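Chapter 2
Paying for the Arm: What a Quotation Leaves Out

The price on the first page of a robot quotation is the least useful number in it. It tells you what the seller wants you to compare. Most buyers oblige, and most of them overspend.

This chapter looks at small bench-top arms, the sort a repair shop or college might buy in pairs. We return throughout to Dramis, a repair business which bought 2 Titar arms after watching them handle cables at a trade day. Laurinda Rocha, then its workshop manager, had 500 tangled leads a month to sort and a sales sheet that promised "flexible handling". She now teaches buyers to cross that phrase out wherever they meet it.

Cables are a hard test. They bend, they catch on each other, and no two heaps are alike. An arm that places blocks neatly all afternoon may be of little help with a heap of leads, and the sheet will rarely say so. 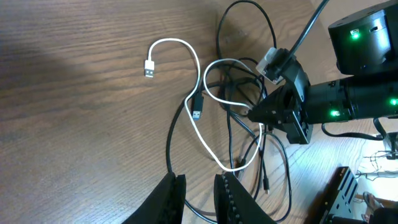 Should a buyer pay for a trial before ordering?
A paid trial is usually worth the money, provided the buyer supplies the parts and writes down beforehand what would count as a failure. If the seller brings the parts, treat it as a sales visit.

Dramis did neither. Its budget had a line for the arms and a line for delivery. There was no line for spare fingers, for staff hours spent setting up, or for the bench space lost to the bases. Ming-te Mak, who kept the books, found 406 hours of unplanned staff time in the first year's records. The supplier called this "a learning period". A fair name for it would be labour, and it belongs in the price.
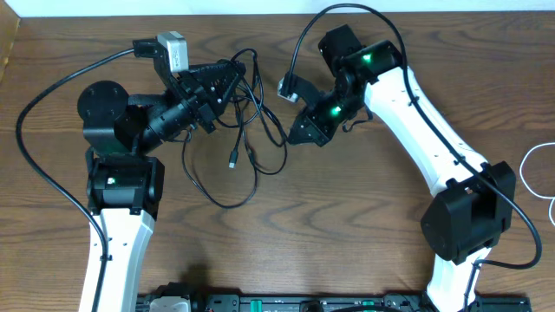
The second arm deserves its own line of doubt. Sellers like to say that a pair doubles what you can do. Some jobs do need one arm to hold while the other pulls, and for those a single arm is a waste of money. For the rest, the buyer has taken on twice the upkeep and a new way for things to collide. Ask which jobs on your own list need both, and ask before the discount for a pair is mentioned.

2.1 Reading the quotation

Take any quotation you have to hand and mark each item as bought once, bought yearly or missing. Wing-sze Hsueh's form, printed at the end of this chapter, has space for all three. Start with the missing ones.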